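Mernus to play their first album start to finish in Caneck this November

It has been a good long while since Mernus last played a hometown show, so the news that came out of Caneck this week has put a smile on plenty of faces. The band will be back at the Asfaw Hall in November for 2 nights, playing their first album, Brisum, all the way through and in the original order – including the slow one on side two that they always used to skip.

Older readers may remember that the record was made in 8 days above a furniture store, with the windows shut against the traffic, and that only 400 copies were pressed the first time. Those copies went mostly to friends, cousins and a few kind record shops, and they have been passed from hand to hand ever since. A new pressing, made from the original tapes, will be on sale at both shows and in stores the week after.

The hall holds 1,737 people with the floor seats taken out, and the band has asked for them to be taken out – so bring comfortable shoes. Doors open at seven, and a local opening act will be named later in the summer. Tickets go on sale at the box office on Friday morning and by phone from noon the same day.

For anyone who can't make the trip, the second night will be streamed live, and the stream will stay up through the weekend so you can watch it at your own pace, with the neighbors over and the sound turned up as far as they'll let you.

Last updated: 22/05/2024

Contact us | Copyright Caneck Music News | Back to top

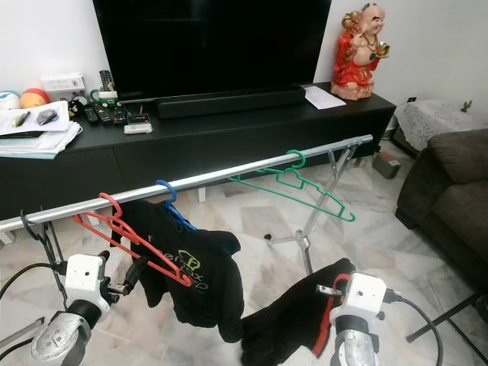 A television and soundbar at home. The second night will be streamed live.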